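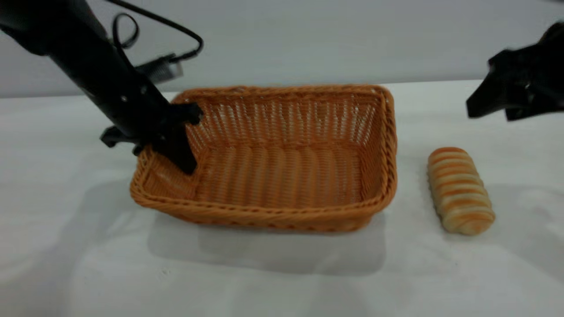 OK so I have fallen all the way into bread baskets this winter and I need to talk about it. Thread!

It started with a twisted roll. I'd been making plain dinner rolls since August and then tried rolling the dough into a long rope and coiling it around itself so the ridges brown and the dips stay pale. Stripes! On bread! I yelled in my own kitchen.

Dough for anyone who wants it: 565 grams bread flour, a packet of yeast, a good spoon of honey, salt, two eggs, warm milk until it comes together. Knead it longer than you feel like kneading it. Let it double.

Then I had all these pretty rolls and was serving them out of a mixing bowl. It felt wrong. So, baskets.

I went to Rasten first (the big secondhand place out past Stelside) and they had a whole wall of them. Round ones, boat-shaped ones, one with a lid that I still think about. I came home with three and regret nothing.

Woven basket people, I get you now. Rims are my favorite part of any bread basket, and I'll pick up every one in the shop just to feel the edge. A thick braided rim like this one, twisted like a rope all the way around, looks so good next to a striped roll because the two are nearly doing the same thing! The corners are rounded too, and the bottom has those long ridges running across it. I could look at that weave all day.

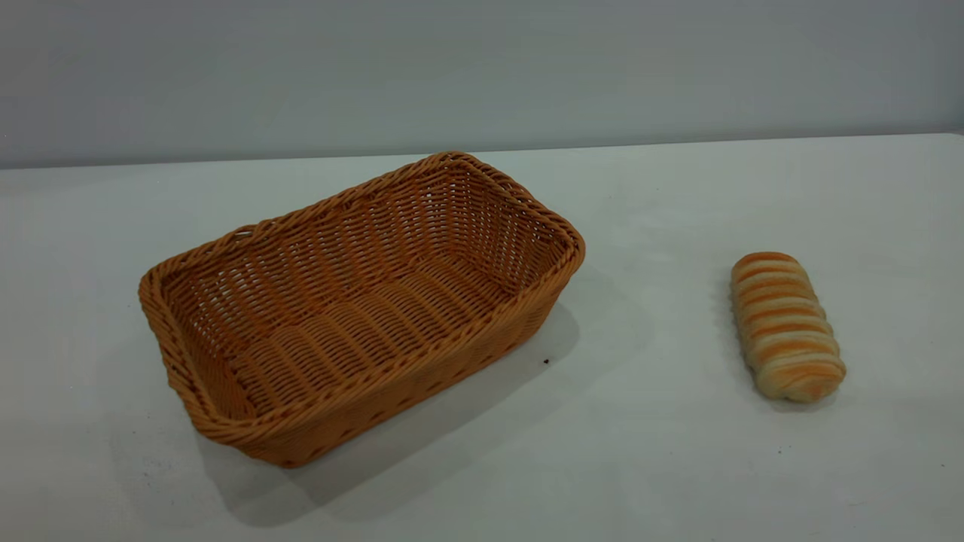
Size is where I messed up at first. My first basket was tiny and the rolls sat on top of each other and the bottom ones got squashed. Go for a rectangle with some length to it, and leave a roll or two out on the table for whoever can't wait. A plain pale tabletop is great for this, by the way, with the warm tan of the basket and the stripes on the roll and nothing fighting them. I've put my patterned tablecloth away for now.

Cleaning: crumbs get down in the weave. Flip it over the sink, tap, then a dry pastry brush. Takes a minute.

I line mine with a cotton napkin if the rolls are buttery. If they're plain I skip it so the basket shows.

Next bake is 48 rolls for the Ó Briain lunch. Seeds on half of them, I think? Tell me poppy or sesame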